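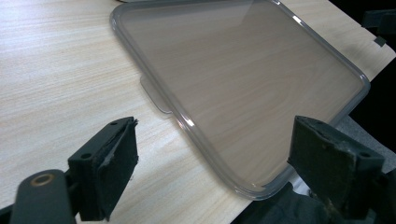 Gray plastic lid on the table.

From: Signe Kjærgaard
To: Idby parish reading list
Date: 20 August 2025
Subject: Re: Psalm 77, who is asking?

Trinidad Panganiban wrote:
> Verses 7 to 9 are six questions in a row and God answers none of them.
> Are we meant to take verse 10 as the answer? My Bible has "this is my infirmity", Abbas's has something else entirely.

Trinidad,

The Hebrew of verse 10 is a swamp, and the translators have each drowned in their own corner of it. I lean toward "this is my grief", mostly for the sake of verse 11, where he stops asking and starts remembering. Whether that counts as an answer – ask me again in November, when we get to Job.

Abbas, which translation is yours? Please bring it next time, and the Psalm 100 handout too.

Signe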